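Harnstoff in Nagelcremes: was die Prozentangabe aussagt

Seit März sortiere ich meine Notizen zu keratolytischen Wirkstoffen. Auslöser war eine Tube von Cadarov, auf der zwar »mit Urea« steht, die Konzentration aber fehlt. Ohne diese Angabe lässt sich das Produkt nicht einordnen.

Niedrig dosierter Harnstoff bindet Wasser in der Hornschicht. Höher dosiert löst er Bindungen im Keratin und weicht die Nagelplatte auf. In Nagelpräparaten sind 40 Prozent üblich, in Fußcremes 10 bis 25. Gegen Pilze wirkt Harnstoff selbst kaum, er erleichtert vor allem das Abtragen des befallenen Materials. Ob überhaupt ein Pilz vorliegt, klärt nur die Laboruntersuchung einer Nagelprobe. Psoriasis und Druckschäden sehen oft ähnlich aus. 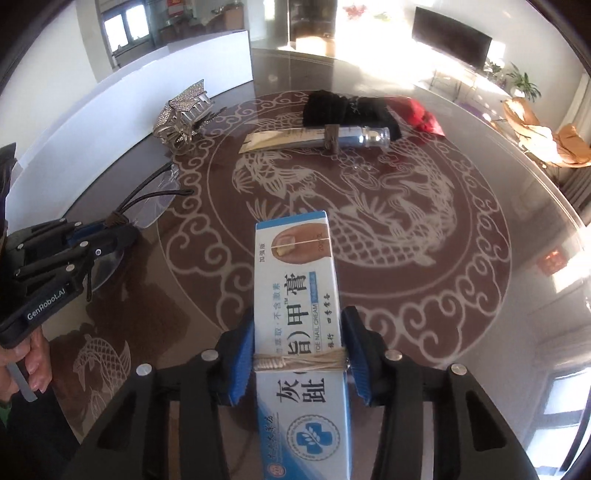 Faltschachtel einer Zehennagelcreme, Beschriftung chinesisch und englisch (»TOE NAIL CREAM«).

Zur Lagerung: Harnstoff zerfällt in wässriger Umgebung langsam, dabei entsteht Ammoniak und der pH-Wert steigt. Hersteller puffern deshalb, häufig mit Milchsäure oder Laktat. Bei der Mandex-Creme stehen beide in der INCI-Liste, bei Prirken keines von beiden. Die Prirken-Tube roch nach 2 Monaten im warmen Bad deutlich stechend, die von Mandex nicht. Eine belastbare Messreihe ist das nicht, den pH-Wert habe ich nur mit Teststreifen geprüft.

Offen ist noch der Vergleich der Grundlagen (Lanolin gegen Vaseline). Die Tabelle dazu folgt, sobald die Proben durch sind.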